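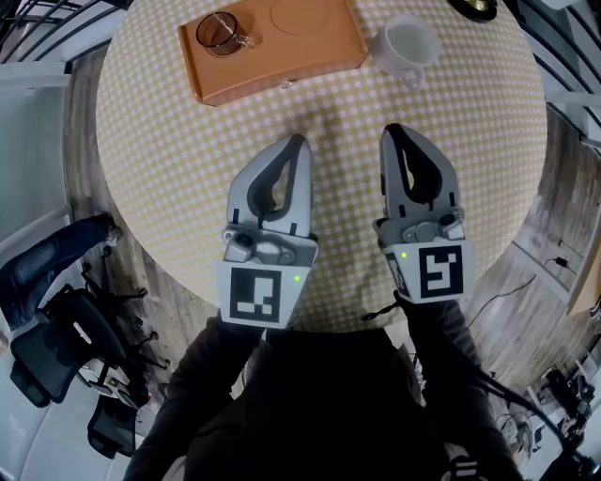 Checked cloth, tea tray and a white cup on one of the round tables at Niveck.

Niveck tearoom opens its doors to Multgate on Thursday

Come in, sit down, have a cup of tea! That's really the whole message, but I've been told a press release needs to be a bit longer than that, so I'll carry on.

My name is Stavros Nedeljković and I run Niveck, the new tearoom on the first floor of the old Zakharchenko building in Multgate. We open on Thursday at 8 in the morning, and the first 200 pots of tea are on us. One pot per table, please, and if you're on your own you still get the whole pot.

I spent far too long choosing the tablecloths. I wanted plain white to begin with, then my sister held up a cream and yellow check in the market and I was done for (she has not let me forget it). They go over round tables, which I'm stubborn about. You can always squeeze one more chair in at a round table, and there's no arguing over who gets the end.

The tea comes on a wooden tray. You can have yours in a clear glass cup with a handle or in a white ceramic one, and people do turn out to have strong feelings about this. I'm a glass man myself -- I like to see how strong it's getting. The trays will pick up rings, as trays do, and I shan't be sanding them off. My grandmother's had dozens and she served on it for 68 years.

The room itself is bright. There's a window with white vertical blinds, white walls, a light wood floor, and enough lamps overhead to read the small print on anything. The round ones that hang down are my favourites, and they're the ones I'd leave on all evening if I were paying the electric bill with somebody else's money. We've kept the long strip lights as well, as a fair few of our regulars-to-be have told me they come out to do the crossword and want to see it.

On to the food. We'll have walnut cake, cheese scones, honey biscuits and a soup that changes daily. The scones come out of the oven at ten and again at two, so time it well. Our loose tea is from Clindness, a small blender just up the coast, and there are some 241 kinds on their list. We're starting with 8 of them and I'll add more if you ask nicely.

We also want the tables used after hours. Knitting groups, card schools, book clubs, anybody with a half-finished jigsaw -- the room is free on weekday evenings if you buy a drink each. Just ring or pop in and I'll write you in the diary.

Opening hours are 8am to 5pm, Monday to Saturday. The entrance is on the side street, by the bike racks, and there's a lift. Well-behaved dogs are very welcome.
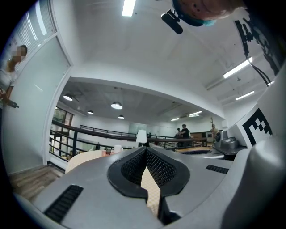 If you're from the local paper or radio and you'd like a chat before we open, come by any afternoon this week and I'll put the kettle on. Ask for Stavros at the counter. I can talk about scones for as long as you've got tape.

Ends

Press contact: Stavros Nedeljković, Niveck, Zakharchenko building, Multgate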